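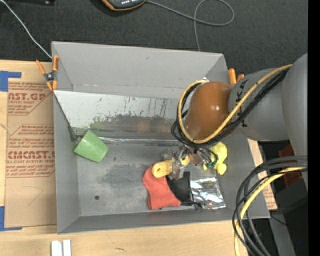 April
By Chaminda Mridha

The bus to Furnley left at 2 and Anwara Jayasinghe was on it with her father's accordion on her knees. The case had no handle. She had tied a scarf through the two rings where the handle used to be, and the scarf had come loose twice before they were out of town.

The man in the shop had offered her 400 for it over the phone. He had not asked what it sounded like.

"You play?" said the woman across the aisle.

"No. My father did."

"Mine played the spoons," the woman said, and went back to her crossword.

At Prollevach the driver stopped for a cigarette and everyone got down except Anwara. She undid the scarf and opened the case. Inside the lid her father had taped a list of songs, 35 of them, in pencil. Three were crossed out. She knew one of those. He had played it at her wedding, badly, and her husband's uncle had asked him to stop.

She put her hands through the straps and pulled. It made a long low note, a little flat, and the driver looked up at the window.

When he got back on he asked whether she was still going through to Furnley.

"How much is it to go back?" she said.

"Same as coming."

She counted out the fare and held on to it until the other passengers had sat down.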